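Leave the bottle on the table

Most shared rooms have a rule about drinks, and most of those rules are too strict. The usual one says that no bottle may be left on a work table. At the Ciltlow office, where I rent a desk, the rule was printed and stuck to the door in March, and it has been broken every day since. I think it should be dropped.

A drink with a screw cap is a small risk. It can be knocked over and picked up again, and if the cap is on, the table stays dry. An open mug is a different matter, and so is a paper cup with a push-on lid. The rule treats all three the same, so people ignore it for all three. A shorter rule, saying that anything on the table must have a screw cap, would be easier to follow and easier to enforce.

The second complaint is about clutter. One bottle takes up very little of a table. What fills a table is the loose stuff: pens, clips, receipts, chargers, the wrapper from lunch. Two small round containers in different colours deal with most of that. A pair of plain plastic ones, a blue and a pink, can stand at the back with a bottle at the front, and there is still plenty of white table left. 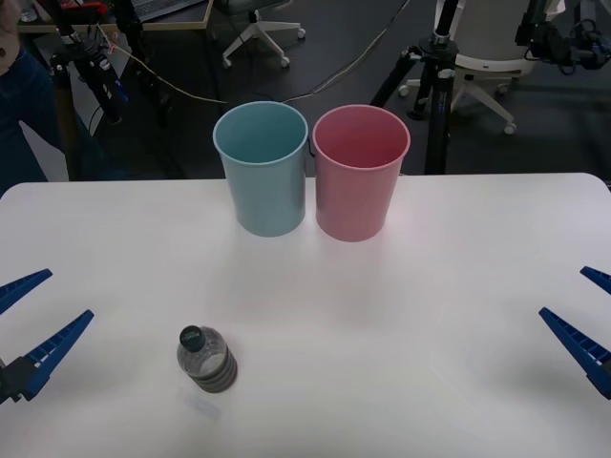 One reader in Niltano objects that two colours mean nothing unless everybody has agreed what they stand for, and that in her building the pink one was for pens on one table and for rubbish on the next. That is a fair point. The answer is to agree it once for the whole room and write it on the wall. In our office blue is for things to keep and pink is for things to throw out. It took one short meeting, most of it spent on whether a teabag counts as rubbish or as food.

I would also keep them open at the top. The Mendoza branch bought 19 lidded boxes last year, and within a month the lids were on the windowsill. A lid is one more thing to lift and one more thing to put down. If a container is for pens and clips there is nothing to cover up. If it is for wrappers it should be emptied at the end of the day anyway.

Size matters more than people expect. A full-size floor bin is right for the room and wrong for the table. A large one on the table gets filled with anything to hand and then stays full. A small one has to be emptied often. The 800 ml size is enough for one desk for one day, and the ones we bought cost 40 pence each.
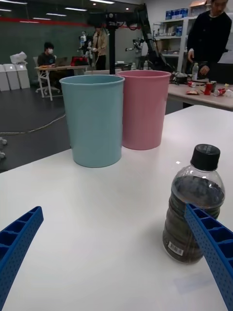

Blue and pink containers on a white table, with a bottle of dark brown drink on the right.

Ciditero, the firm that manages our building, prefers completely clear tables, and its guide for tenants runs to 214 numbered points. Point 6 asks for all personal items to be put away whenever a person leaves the desk. That may suit a reception area. It does not suit a room where people work for eight hours and get up every so often to stretch their legs or answer the phone. Putting a bottle away each time means carrying it to a locker and back, and the likely result is that people drink less.

My proposal is for screw caps only, two small containers to each table in the agreed colours, both emptied by six in the evening. The notice on the door could be replaced with those few words. I have sent them to the building manager and asked for them to be tried until the lease comes up.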